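Haugen starts resurfacing of Westano embankment path

21 Apr 2020

Resurfacing of the shared-use embankment path at Westano will begin once the drainage survey is signed off, the Jirelside district roads office has confirmed. The contract has been awarded to Haugen, which maintained the same route under the previous agreement. The work covers 3,695 feet between the lower parking lot and the pump station, and will be carried out in 2 stages so that part of the path stays open throughout.

The existing surface is a pigmented asphalt wearing course laid over a crushed stone base. According to the tender documents, the wearing course has lost fine material along both wheel lines, and the cross slope has flattened to the point where it no longer meets the district standard. The standard calls for a fall of 2 percent toward the drain side. Core samples taken over the winter showed the base to be sound except for a section 854 feet long near the pump station, where fines have moved up into the stone and reduced its ability to drain. That section will be dug out and rebuilt to full depth. The rest will be milled and overlaid.

"The base is in better condition than the surface suggests," said Ayuba Akolgo, project engineer at the roads office. "Most of the complaints we receive concern standing water. Standing water is a slope problem first and a drain problem second. If we replaced the drains and left the slope as it is, the calls would continue." 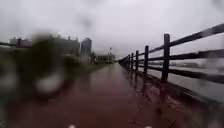

The overlay will use a denser mix with a smaller top stone size than the present one. Haugen proposed the change during tendering, citing lower water uptake and a smoother ride for bicycles and wheelchairs. The roads office accepted it on condition that skid resistance be tested in wet conditions before each stage is handed over. Testing will be done with a pendulum device at fixed intervals. Any section that falls below the required value will be textured by light shot blasting and tested again at the contractor's expense.

Drainage is handled separately. The side channel will be cleared and regraded, and the outlets will be fitted with Cetus flow loggers, which record water level and send readings to the district office every hour. Janaka Bepari of the drainage section said the loggers are intended to settle a long-running question about capacity. The channel was sized from rainfall tables that have since been revised, and there are no measurements to show how it performs in a heavy storm. The loggers will stay in place for two winters – longer if the first is dry.

Residents' comments were collected during the consultation period. The district received some 1,000 responses, the largest number for any path scheme in its area. Lighting was the most frequent subject, followed by puddling and the width of the path. Lighting is outside the scope of the contract, although empty conduit will be laid in the rebuilt section so that cable can be added later without cutting the new surface. Widening was considered and dropped on cost grounds, as it would have required a retaining structure along much of the embankment.

Hashini Jayawardena, who represents cyclists on the Westano access forum, said the decision on width was disappointing but that the revised cross slope was welcome. She asked for the milled surface to be left open for as short a time as possible, noting that the exposed texture is difficult for narrow tires. The method statement limits the gap between milling and overlay to three working days, weather permitting.

Asphalt will not be placed in rain or when the surface temperature is below 45 degrees. Kylie Hollis, site manager for Haugen, said the program allows for lost days and that the first stage should be complete by the end of June. Crews will work in separate teams with staggered breaks under the company's current health rules.

During each stage, path users will be directed to the upper road by signs at both ends. Access to the pump station will be kept for maintenance vehicles. Drawings and the traffic plan can be requested from the Jirelside roads office by phone or mail – the public counter is closed until further notice.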